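Review: Coltum simulation bench, seen at the Risteck open day

Risteck opened its Sugden workshop to integrators and trade college staff in December, and the main item on the program was Coltum, the company's simulation bench for small pick-and-place cells. I attended the morning session and had the better part of two hours on a demonstration seat. This review covers the software as shown. I have not run it on our own hardware.

Coltum is sold as a desktop package with a physics engine, a library of grippers and arms, a scene editor and a script console. The licence is per seat, with a floating option for colleges. Risteck would not give final pricing on the day. Hauke Stöcker, who led the technical session, said the college rate would be settled before the next release.

Setup and interface

The demonstration seats were mid-range towers with a single graphics card. The scene loaded without trouble and the editor responded well throughout. Menus are organised by task: cell, arm, tool, part, camera, script. Anyone who has used the older Enus package will find the layout familiar, although the keyboard shortcuts differ and cannot yet be remapped.

Importing a part is straightforward. Units are requested at import, a small thing that Enus still gets wrong by assuming millimetres. Collision meshes are generated automatically and can be edited by hand. I found the automatic mesh too coarse on a bracket with an internal lip and had to add faces. The editor handled this adequately, but undo only steps back through the current session and is lost on save.

Gripper model

The parallel-jaw model is the strongest part of the package. Jaw force, stroke and closing speed are set separately, and friction can be assigned to each contact surface. Stöcker ran a batch of 300 simulated grasps on a plain block, then repeated it with the friction on one jaw reduced. The block rotated in the grasp in the second batch, as I would expect from a real tool with a worn pad. The log records contact force at each step and exports to a plain text table.

Compliance is modelled at the wrist only. Flexing of the fingers themselves is not included. For short metal fingers this is acceptable. For long printed fingers, which is what most of our students make, the results will be optimistic. Yvonne Stockdale asked from the floor whether finger flex was planned and was told it was under consideration.

Rendering and camera view

The tool camera is the feature I had travelled to see, as our second-year unit uses vision to locate the work surface before an approach. Coltum draws flat-shaded geometry by default and puts the detail into surface textures. There are no reflections worth mentioning, and lighting is diffuse. 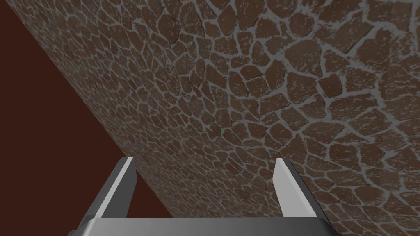
Texture choice matters more than the manual suggests when a vision routine has to find a plane. A uniform grey bench gives a feature detector almost nothing to hold. The brown flagstone pattern with pale mortar joints is a much better target: the stones are irregular, the joints contrast well, and the shrinking of the stones with distance gives a usable cue for tilt. It is less helpful for judging clearance. The open jaws cast no shadow on the stone, so anyone jogging the tool by eye has to rely on the numeric pose. I would like shadows as a switchable option, even at some cost in speed.

Camera noise and lens distortion can be added from the camera menu. Both are off by default. Reece Hartley from the Risteck support desk recommended turning them on before collecting any training images, and I agree.

Scripting

The console accepts Python. Calls are consistently named and errors report the line number. I wrote a short approach routine of 7 calls and ran it for 1000 cycles at accelerated speed without a crash. Random placement of parts is supported through a seed value, so a run can be repeated exactly for marking purposes.

Documentation is uneven. The gripper chapter is complete, with worked values. The camera chapter is a list of parameters with default settings and very little else.

Recommendation

Suitable for teaching grasp planning and basic vision with rigid fingers. Not yet suitable for soft or printed tooling. Colleges already on Enus should wait for the camera documentation and the confirmed college rate before changing over. Risteck is taking requests for trial licences through the Sugden office, and I have asked for two seats.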